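Compatibility Window

Blažena Zelenák maintained the matching service at Famlow, a dating site for people over forty who lived outside large cities.

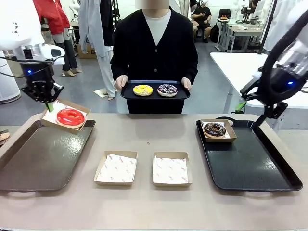 The service ran nightly at two. It read the profile table, discarded accounts with no login in 117 days, computed a score for every remaining pair within driving distance, and wrote the top 14 results for each member to a second table, which the site displayed in the morning under the heading People You May Like. The run took just under an hour. If it failed, members saw the previous day's list, and most did not notice.

She had written the current version after the company bought Clurow, a smaller site with a better algorithm and almost no members. The two sets of profiles did not agree on anything. Famlow stored height in inches as a whole number. Clurow stored it as text, so that the column contained values such as "tall enough" and "see photo." Religion on Clurow was a slider. She spent most of a winter on the conversion and kept a list of the decisions she had made, in case anyone asked. The slider became four categories. "Tall enough" became null.

The error report came from support on a Saturday, which meant that Kvido Slanina had forwarded it himself. Kvido ran support and did not forward things on weekends unless the member had written more than once.

The member was a man in Virkel, a town with one bridge and a grain elevator. He had received the same first match every morning since December. He had written to her twice through the site and had no reply. He wanted to know whether she was a real person, and if she was, whether the site could please stop showing her to him. He was polite about it.

Blažena opened the man's record. Engelbert Camenzind, fifty-eight, widowed, surveyor. He had answered all 200 of the compatibility questions. The median member answered 31 and then began pressing Skip. His answers were consistent with each other, and the consistency check, which compared the pairs of questions that asked the same thing in different words, gave him the highest value she had seen.

The first match was Rosaura Nina, fifty-five, a piano tuner in the next county. She had come over from Clurow. She had also answered everything. The score for the pair was 1.00.

Scores did not reach 1.00. The formula included a damping term, and in testing the highest result had been 0.94, for two accounts that belonged to the same man. She suspected a division problem. She ran the pair alone, with logging turned on, and read the output line by line. The damping term was being applied. It was then being divided back out, because both records carried a flag that she did not recognize, named tichy_exempt.

She searched the code for it and found it in the part that had come from Clurow and that she had wrapped without rewriting. There was one comment above it. It said: per Tichý, do not damp if both complete. The initials after it were V.P.

Vojtěch Polák had been Clurow's only engineer. He had left when the sale closed, with a handover document of six pages that was accurate as far as it went. She had his number from that period and called it.

"Tichý was the consultant," he said. "He wrote the questions. His view was that anyone who answered every one of them should be scored as they stood, with no correction."

"Why?"

"He said the damping was there for guesses, and those people weren't guessing. I thought it would never come up. We had one member who finished the whole thing."

"Rosaura Nina."

"I don't remember names," Vojtěch said. "She wrote in to say that question 88 had a typo."

Blažena thanked him and went back to the log. The flag explained the score. It did not explain the silence, so she looked at the message table. Both of Engelbert Camenzind's messages were there, marked delivered. Delivery on Famlow meant that the message had been written to the inbox and that a notice had been sent to the member's email address. She checked the address. It had been converted from Clurow with the rest, and Clurow had allowed a plus sign in the first part of an address. Her conversion had stripped it. The notices had been going to an address that did not exist, and the bounces had been going to a mailbox that was closed when the sale went through.

She had not put the plus sign on her list of decisions. She had not known it was one.

Rosaura Nina logged in every few weeks, according to the session table, and always from the saved link to her own list of matches. That page did not show the inbox count. Kvido had asked for it to be added the previous spring, and the request was still open, with a priority of low.

Blažena wrote a query to find every address affected by the conversion. It returned three. Two of the accounts were closed. She restored the plus sign on the third and wrote a test so that the fault would not come back. Then she considered the notices. The system had a function to resend them, intended for outages, which took a date range and sent everything in it. It could also be given a single member. It had no option to change the date printed at the top of the notice, so the messages would arrive today and say that they had been written in December and in the month after.

She could have sent an explanation with them. There was a template for that, and it began with the words We value your experience.

She ran the resend without the template. The console reported two notices queued, then two sent. She moved the inbox count request from low to normal and assigned it to herself.

The exemption was a separate matter. It was undocumented, it bypassed a safeguard, and it applied to exactly one pair in the database. Under her own rules it should be removed. She opened the file, deleted the line, and ran the pair again. The score came back as 0.97 - still first on both lists, by a wide margin. She put the line back and added a comment under the old one, with her initials.

Kvido wrote at four to ask what he should tell the member.

She typed that the account in question was real, that there had been a delivery fault on our side, and that it had been corrected. She read it over and changed "our" to "the site's."

"He wants her off the list," Kvido wrote. "Do I do that?"

"Ask him again on Monday," she wrote, and closed the ticket as pending.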